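Unit 4: Seating, Posture and Shared Work Areas

Read this handout before the workshop. Bring your completed room sketch from Unit 3.

Starting point

Most people set up a room by asking how many seats will fit. A better first question is what people will do in the seats. Someone listening to a talk can lean back. Someone writing or sorting papers leans forward, and the neck and lower back carry the load.

The Bulen checklist, which we use all term, splits sitting tasks into 2 groups:

Rest tasks – listening, talking, waiting
Reach tasks – writing, drawing, sorting, handling small items

Surface height matters most for reach tasks. If the surface is too low, the person bends at the waist. If it is too high, the shoulders lift. Either one is fine for a few minutes and tiring after 20.
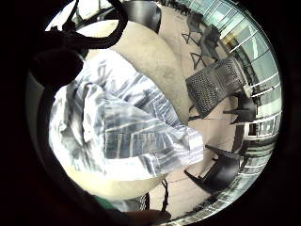 Fig. 4. Bending forward over a surface.

Head position is the next thing to check. The farther forward the head goes, the harder the neck muscles work to hold it up. Raising or tilting the work often helps more than a new chair does. In the Kinnunen reading, pay attention to the section on sloped desks and skip the price tables, which are out of date.

Light and glass

Windows affect posture too. People turn away from glare without noticing it, and they may keep a twisted position for a whole session. Place reach tasks so that daylight comes from the side. Blinds are a second choice – they get closed once and stay closed.

Floors

Hard floors are easy to clean, and they reflect sound. Chairs scrape, people speak up, and the room gets louder. Felt pads under chair legs are the cheapest fix. Check them every August and replace the worn ones.

For the workshop

Work in groups of 4. Using the Drirngate floor plan, mark each seat as rest or reach, then draw the direction of daylight. Pick 5 seats you would move and write one sentence on each. Hand in one plan per group.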